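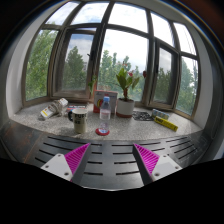

*Clouds over the window.*

I have started keeping a cloud notebook and I can't stop talking about it, so now you all get to hear about it too!

It began in January, when Chantal Hawthorne lent me a battered old weather guide she'd picked up at a yard sale. It has 139 pages and I read the whole thing in two evenings. I'd gone my entire life thinking there were fluffy clouds, flat clouds and rain clouds. There's a kind called altocumulus floccus, little ragged tufts with their bottoms fraying out, and I've seen it twice now (both times while I should have been leaving for work).

The notebook itself is nothing fancy. Date, time, what I think it is, what the wind's doing, and a column for what it was really, once I've looked it up. That last column is humbling. I called something cirrostratus for most of a morning and it was plain old haze. But I'm up to 54 entries and the guesses are getting better, and I've learned to look for the halo around the sun, with my hand blocking the sun itself, before I write anything down.

My favorite so far was on the drive back from Rundach, when a line of cumulus went up over the hills so fast you could watch the tops boil. We pulled over by the feed store and stood there with our coffee for a good half hour. Finlay Drummond was with me and has never cared about weather in his life, and he was the one who didn't want to get back in the car!

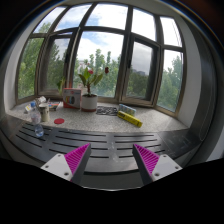

*White cloud, blue gaps, treetops.*

If you want to try it, pick one time of day and stick to it for a while. Mine is 7:30, before breakfast. You start noticing how one morning leads into the next, the thin high stuff creeping in and then the gray deck lowering behind it. A pencil is better than a pen outdoors. And get the base height wrong as often as you like, I still do. I wrote down 900 feet once for a cloud that was sitting well above the ridge.

Next on my list is noctilucent clouds, which means staying up late in June and a lot of luck. Chantal saw them once from the ferry at Stirkisetti and I'm so jealous I could spit.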